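The folding table at Umamico's laundry plant in Dreswood used to be where everyone started. New hires stood there for a season, learned the sweaters, and moved on to pressing or repairs. Since August, fewer of them have stood there at all.

Umamico washes, mends and returns clothes for 252 households on subscription. In summer it put in two folding robots from Marwat, a small machine builder. They take shirts and towels. Knitwear still goes to people, and part of the staff's week now goes to teaching the machines how it is done.

The teaching happens in ordinary rooms, with hand-held grippers that record each movement of the fingers. A worker spreads out a garment, folds it with the tool, shakes it open and starts over.

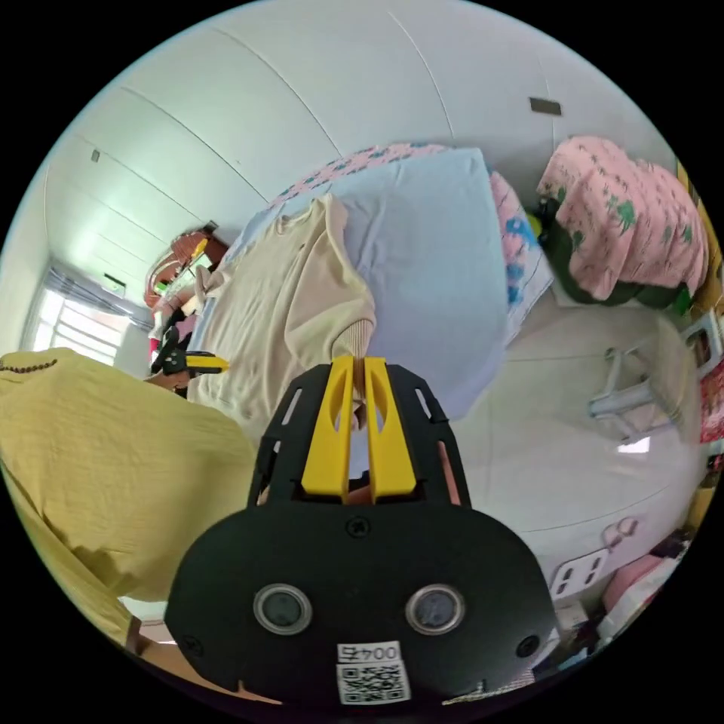

A beige knit sweater laid out on a bed, with two hand-held grippers at work.

Mareike Schmieder, 52, has folded for Umamico for 11 years. She does the recording shifts three mornings a week.

"My wrists are better," she said. "My back is the same. What I miss is talking. At the table you talked all day."

The recording work pays 91 cents an hour more than folding. It also comes with a target, and supervisors can see how many folds each person completes. Schmieder said sleeves slow her down, especially ribbed cuffs, which roll under when the fingers let go.

No one has been laid off. Five jobs left open by people who quit have not been filled, and the company has not said if they will be. A second pair of robots is on order for the Clevbridge plant, where the folding crew will be told its new schedule after the holidays.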